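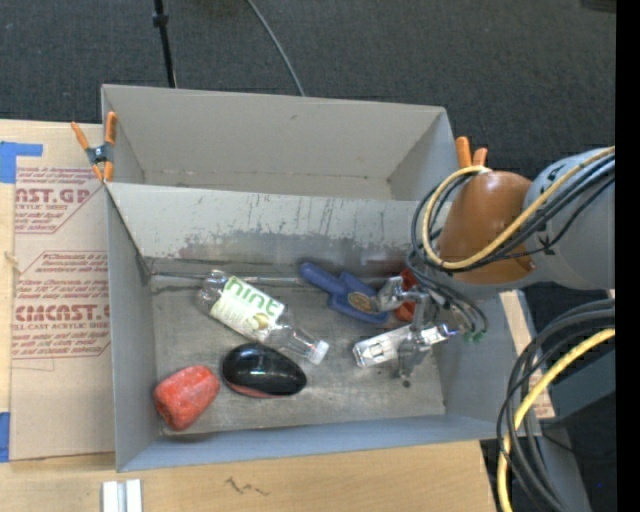 Tsang holds that a divided bin is a single container with a wall in it, and should be listed by its outer size alone. Most storage catalogues take the other view and give each compartment its own entry.

A divided bin is an open-topped container split into two or more parts by one or more fixed or removable walls. It is used for holding small mixed goods in homes, workshops, shops and sorting rooms. The dividing wall may run lengthwise or crosswise. In a crosswise bin the compartments lie one behind the other, and they need not be the same size.

Construction

Bins of this type are made in plastic, sheet metal, wood and stiff card. The dividing wall may be upright or sloping. A sloping wall makes the floor of a compartment smaller than its opening, so that goods slide towards the middle and can be reached more easily. It also takes more wear than the outer walls, and scratches and scuffing tend to gather there.

Use

The usual contents are household odds and ends of different shapes, such as drinks bottles, clips, computer mice and small toys. Goods may be sorted by kind, or moved from one compartment to the other as they are dealt with. In the second method one side starts empty and the other holds everything still to be handled. Round and smooth items roll to the lowest point. Long items often settle at a slant and may cover smaller ones.

Trurley pattern

The Trurley pattern is a two-part bin with a larger front compartment. It was first sold by Drandar in 4 sizes, with a fifth added later for the Prustham depot. The standard model, no. 301, is 239 mm deep. Early examples had a loose dividing wall held in slots. This was replaced by a fixed wall after complaints that small items slipped underneath.

Care

Bins are wiped out with a damp cloth and mild soap. Dirt collects along the seams and in the corners of the floor, where a soft brush is used. Stains on bare metal may be permanent.

See also: Crate; Drawer divider; Tote box

Page last changed 12/10/2026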